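Household linen

Household linen is the common name for the cloth goods that are used in a home for sleeping, washing and eating. The name comes from the flax fabric which was once the usual material for these goods. Today most household linen is made from cotton, from polyester, or from a mix of both, but the old word has stayed in the language. In shops the word "linens" is used in the same sense, and a cupboard for such goods is called a linen closet even when there is no flax in it.

Groups

Household linen is usually divided by the room where it is used. Bed linen includes sheets, pillowcases and duvet covers. Blankets and quilts are often sold in the same department, although some writers count them as a separate group, called bedding. Bath linen includes towels, washcloths and bath mats. Table linen includes tablecloths, napkins and runners. Kitchen linen, for example dish towels and aprons, is sometimes put together with table linen and sometimes not.

Materials

Flax linen is strong and takes up water well, but it wrinkles easily. Cotton is softer at first use and is cheaper to produce. Wool was for a long time the main material for blankets in cold regions, and it is still chosen by people who want warmth without electric heating. Polyester fleece became popular for blankets in the last part of the twentieth century. It has low weight, it dries fast, and bright colors stay well on it, but it can collect static electricity in a dry room.

The weight of a fabric is given in grams per square meter. For sheets, sellers prefer to give the thread count, meaning the number of threads in one square inch of cloth. A high thread count does not always mean a better sheet, as the quality of the yarn and the kind of weave have also a strong effect.

Patterns and printing

Until the nineteenth century most bed linen was white or had the natural color of the fiber. Decoration was made by embroidery, lace or a woven pattern such as damask. Printed bed linen became common in homes only when dyes were made that could stand frequent washing in hot water.

Patterns for children form a large part of the modern market. Animals, vehicles, stars and letters are the usual subjects, and they are often combined with dots or stripes.

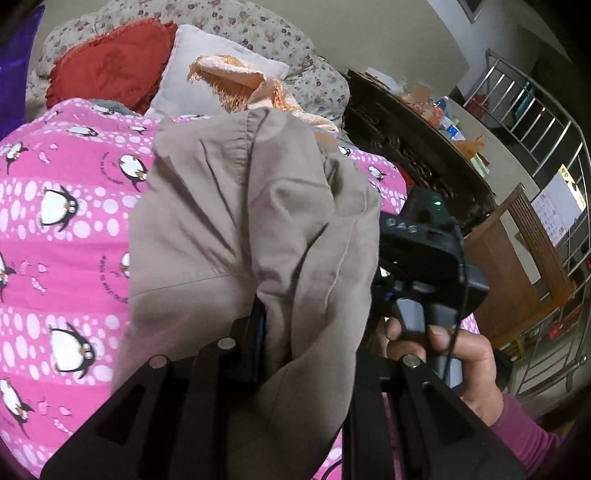 Murkuren

Penguins have been a popular subject on blankets for children, especially in goods sold for winter. The animal can be drawn with very few colors, which keeps the printing simple. It also looks well on a strong background such as pink or blue.

Two methods of printing are most used. In rotary screen printing, each color is pressed through its own cylinder, and the method is suited for long production runs. In digital printing the dye is sprayed directly on the cloth, so a small order can be made at a reasonable price.

Care

Cotton sheets and towels can normally be washed in warm or hot water. Wool needs cool water and a mild detergent, or it will shrink and become hard. Fleece should be washed at a low temperature and should not be ironed. Fabric softener is not recommended for towels, because it leaves a thin layer on the fibers and they take up less water afterward.

Dark or strongly colored pieces are washed separately the first few times. Linen that will be stored for a long period should be fully dry before it is folded. It is good to refold stored pieces from time to time, so that the cloth does not become weak along the same line.

Reuse

Worn sheets have traditionally been cut down the middle and sewn again with the outer edges together, a repair known as "sides to middle." Old towels are made into cleaning cloths, and many animal shelters accept used blankets and towels.

See also: Bedding, Damask, Textile printing, Towel

Last edited 14 December 2025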